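Tranora Open Day

The Tranora Open Day is a public demonstration of household robotics held every January in Clesatance, at the Kemska workshops on the old canal side. Runs on one Sunday. Subject is soft goods mostly: clothes, bedding, towels, the stuff that robots are still bad at. Hand-held grippers are used for most of the teaching, arms for the rest.

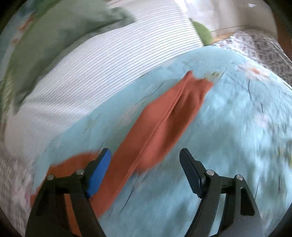
Eliécer Nina wrote in to the event's comment page that a folding demonstration ought to be done slowly and more than once, as most people at the back only catch the end of it, and that the organizers should let visitors hold the tool before the talk instead of after. The order was changed the next year. Tool first, talk second.

Name

Tranora is the name of the gripper line made by Kemska. The day took the name from the product and kept it even when arms and wheeled bases were added. Some local listings still call it "Kemska Sunday". A few older posters have "Tranora Open Days", plural, left over from when a second day was planned. Second day never happened.

Background

Kemska began as a repair shop for packing machines. Moved into grippers when the packing work thinned out. The first open day was basically a shop visit: one bench, one arm, a pile of dish towels and a kettle. Visitors were let in through the loading door and stood where they could. No talk, no program sheet.

The following year D'Souza, a bedding supplier with a warehouse on the same street, offered sheets and covers on loan, and the visit turned into somthing closer to a proper event. Beds were set up in the side rooms. The supplier's name has been on the program ever since, usually on the back.

The present shape (rooms by task, a talk at midday, tryouts in the afternoon) goes back to the year Milovan Hoxha took over the schedule. Hoxha also dropped the raffle.

Program

Doors open at 10 a.m. There are six rooms, each with one task, and visitors walk through in any order. The usual rooms:

Folding on a bed. Sweaters, shirts, sleeves. Done by a person with a hand-held gripper.

Hanging. Shirts onto hangers, hangers onto a rail. Arm only.

Towels. Fold and stack. Arm and hand-held, side by side.

Pillowcases. Hand-held. Generally the slowest room.

Sorting. Socks and small items into bins.

Playback. Screens showing recordings made in the other rooms, with somebody there to explain them.

The midday talk is in the main hall, which seats 300. It is on one topic a year. Past topics have included stretch in knit fabric, why fitted sheets are hard, what makes a recording usable, and pinch force for thin cloth. The talk on fitted sheets was repeated by request and is the only one that has been.

Afternoon is for tryouts. Visitors sign a sheet at the door of a room and get a turn with the tool. Turns are short. Children can take part with an adult holding the other side of the garment, except in the hanging room, where the line on the floor applies to everyone.

Close is when the light goes, more or less. The side rooms have big windows and poor lamps.

Equipment

The hand-held Tranora gripper is a two-fingered tool worked by a trigger. Fingers are built up from black plates on pivot pins, with a pad at the tip of each. Pads come in more than one color and on many units the pair doesn't match, say bright blue on one finger and a dark navy on the other. Kemska sells the pads separately. Harder pads are preferred for denim and softer ones for knits, though the room staff disagree on this and will say so if asked.

A camera rides on the tool and looks down past the fingers. Wide lens, so straight edges come out bent, headboards and bed edges most of all. Recordings are stored with the finger opening, so that a viewer in the playback room can see when the hand closed as well as where.

The arms are bought in. They carry the same fingers as the hand-held tool, on purpose: a fold shown by hand can then be tried on an arm with nothing changed at the tip. The arm in the hanging room is bolted to the floor. The towel arm is on a cart and has been known to wander a bit if the brakes aren't set, see Incidents.

Procedure in the folding room

Varies by who is running it. The common version goes as follows. Garment is laid on the bedspread, not smoothed much. The demonstrator opens the fingers above the edge, lowers, closes, lifts the edge and carries it across. Lets go. Checks the crease. Sleeves come first on a sweater and the body after. Long narrow folds are done lengthwise and then brought up from the bottom.

Knits are used a lot because they show mistakes. A knit pulled by one corner goes out of square and stays that way until someone shakes it out. Woven shirts are more forgiving but slide on a smooth bedspread. Pillows are left on the bed during the demonstration. Hoxha has said on the program sheet that a cleared bed teaches people very little about beds.

A mirror was hung over one bed for a while so the back row could see. It was taken down, people were watching themselves.

Attendance

The workshops hold up to 400 people at once across all rooms and the hall. Tickets are free and given out at the door. There is no advance booking, which gets complained about most years. The line usually forms along the canal railing and moves fast once the doors open.

Visitors are mixed: families from the neighborhood, students, hotel laundry staff, people from care homes looking at lifting and dressing aids (the day doesn't really cover those), hobbyists with their own grippers in a bag. Hobby grippers can be shown at the table by the coat racks. The table fills up early.

Incidents

The cart in the towel room rolled during a stacking run and pushed a laundry basket into the hall. No one hurt. Brakes are now checked before every run and there's a wedge on a string.

In another year the heating failed before opening and the day was held in coats. Attendance was normal. Thick gloves turned out to be too big for the trigger guard, and a wider guard was fitted on the next version of the tool. The only known design change to come straight from a visit.

A duvet cover lent by D'Souza went home with a visitor by mistake and was mailed back, ironed.

Reception

Mostly friendly. The local paper covers it each year on an inside page with a photo of the line. Hotel staff who visit tend to ask about speed, and get an honest answer, which is slow. A person with some practice folds faster than any arm shown so far at Clesatance, and the program sheet doesn't claim otherwise.

Criticism has been about the talk (too technical for children, too simple for the students), the stairs to the sorting room, and the sound in the main hall. A ramp was added at the side door. The stairs are still there. Sound is a bit better since the curtains went up.

Nina, in a longer comment the year after the order was changed, thought the playback room was the best part and the least visited, and suggested moving it nearer the coats. It was moved. It's now next to the hobby table and gets crowded around noon, so stewards keep one side of the corridor clear.

Related events

Kemska runs two smaller visits in the warmer months for schools, by arrangement. Same rooms, fewer of them. No talk, and the hanging arm stays switched off. D'Souza holds its own warehouse sale on a different weekend and the two are sometimes mixed up in listings.

A traveling version was tried once, with a folding bed and a hand-held gripper in a van. Went to a library and a market hall. The market hall was windy and the pillowcases didnt stay put. Not repeated so far.

Access

Entrance from the canal side only on the day. Street parking is limited, the bus stops at the bridge. Strollers go in by the side door ramp. Bags can be left at the coat racks. Visitors are welcome to bring one garment of their own for the folding room, clean, no sequins.

See also

Cloth handling
Gripper pads
Hand-held grippers
Kemska
Learning from demonstration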